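The kitchen that ate my winter

Brilau is the name of our policy, and for most of the winter it could do one thing well, which was open a drawer that was already open. I have now trained it 13 times. The thirteenth is the first one I'd show to my mother.

Some background for the three of you who subscribe. The idea was to stop randomizing everything. The usual recipe for getting a simulated arm to cope with new kitchens is to throw every colour of tile and every shade of countertop at it until it stops caring. It works, sort of, and it costs a fortune in compute. I wanted to know whether you could get the same result by randomizing only the things near the contact point (handles, rims, knobs) and leaving the decor alone.

So we built a set of kitchens in Kulstead, our home-grown scene generator, which has strong opinions about tile. Then I teleoperated demonstrations until my wrist made a noise. 1,061 of them, of which 700 were fit for training. The rest are mostly me dropping a pot and swearing at a physics engine.

What we compared

One policy got full randomization. The other, Brilau, got only the local sort, with the same demonstrations and the same training budget. Both were then tested in 11 kitchens neither had seen, on the same pot-moving task: reach the handle, lift, set it down on another burner.

Brilau came out ahead in eight of the 11, tied in one and lost badly in two. Both losses were kitchens with dark handles on dark counters, so I have a fair idea of what it's looking at, and it isn't what I'd hoped. My tidy theory said the background wouldn't matter. My tidy theory has been sent to its room.

The pot kitchen

I spent more time in the orange one than in my own, and I could tell you the tile spacing in my sleep. The dark handle is thin enough that an approach slightly too high closes on air, and the policy then carries that air to the other burner with great care.
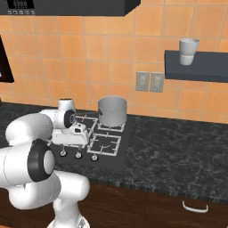
What's next

Plarnar, the real arm down the hall, gets its turn in December. I expect it to behave like the simulation for as long as it takes me to fetch a witness. Before then I'm redoing the two dark kitchens with handle contrast as its own variable, and rerunning the baseline with a longer budget, seeing as a reviewer will ask and I'd sooner be annoyed now.

Code goes up on the Kinyua page once I've taken the rude variable names out.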